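Prüfliste Sortierplatz 2, Limoswood
Prüferin: Candela Carrasco, 2023-07-22

Not-Halt: löst aus, in Ordnung.
Kabel am Arm: auf Scheuerstellen prüfen, alle 10 Schichten.
Greiferfinger: Spiel in Ordnung, nächste Kontrolle im September.
Laufweg: frei halten — Kisten standen wieder im Weg.
Einweisung: 17 Personen unterschrieben, Julián Montoya fehlt noch.

Kommentar: Das Umsetzen von Hand entfällt, dafür steht die Schicht länger am Bildschirm. Stehhilfe beantragt. Wer bei Störung eingreift, schaltet vorher ab und meldet es der Leitung.

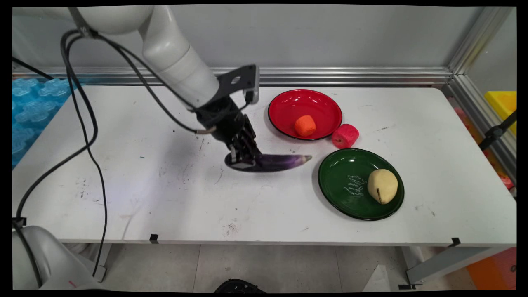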